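Wirkotham Fruit Handling Study
Progress report to the grant manager, second reporting period
Date of report: Feb 1, 2019

1. Scope of this period

The work covered by this report concerns the storage and hand grading of oranges at the Wirkotham store. The first period dealt with fitting out the store and agreeing the grading rules with the two growers, Inach and Sotar. The second period was given over to grading fruit as it arrived, holding it at two storage settings, and checking it again on removal.

2. Fruit received

Inach supplied 3000 oranges and Sotar 2000. Both lots were delivered in open crates and graded on the day of arrival. The Sotar lot came one week later than planned, which moved its removal check into the next period. No fruit was refused at the door. Fruit with broken skin was set aside, recorded and left out of the storage test.

Crates were labelled by grower, lot and storage setting. The labels first used did not hold in the colder room and were replaced with tie-on tags. No crate lost its identity during the change.

3. Surface grading

Each orange is graded by eye on colour, shape and skin. Colour is matched to a printed card. Shape is marked as regular, slightly irregular or irregular. Skin is marked for texture, shine and visible damage. A plain pale background is used for all reference pictures so that the outline of the fruit can be read easily.
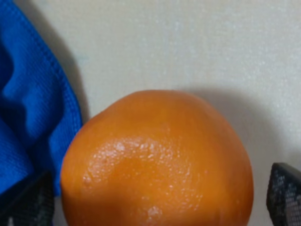
Shape has given the graders more difficulty than colour. The written rule asked whether a fruit was "round", and graders differed on how far an orange could depart from a sphere before it was marked down. A fruit with a slight flattening at the upper right of its dome and a shallow, darker hollow below the main band of shine was used to settle the wording. It is now graded as slightly irregular, and hollows of this kind are recorded under shape and no longer under skin. Shine is noted separately, as the pale flecks of reflected light on a dimpled peel had been entered by one grader as surface marking. Graders are now asked to turn the fruit before recording any pale spot.

After the wording was changed, 73 oranges from the Inach lot were graded a second time. Most of the changes were between regular and slightly irregular. Colour grades were hardly affected. The earlier sheets have been kept and the revised grades entered in a separate column.

4. Storage

The two storage rooms have been in use throughout the period. The warmer room held its setting. The colder room drifted upwards on two occasions, both traced to a worn door seal – this has been replaced and the room has been steady since. The affected crates remain in the test and are flagged in the record.

Loss of shine during storage is being recorded, but no result is given at this stage. The Sotar fruit must be checked on the same basis before the lots are compared.

5. Equipment and spending

The lamps over the grading bench were moved to reduce hard shadow on one side of the fruit. The cost was met from the small works line. The Chan bench scale was returned for adjustment and was away for most of the period, so weights for part of the Sotar lot were taken on the older scale. A check of one scale against the other is still to be done.

Spending is within budget under all headings except crates, which is slightly over. We ask for approval to cover the difference from the travel line.

6. Work to March

Removal check on the Sotar lot.
Comparison of the two scales.
Second grading of a sample from the Sotar lot under the new shape wording.
Draft tables for both growers, to be sent with the next report.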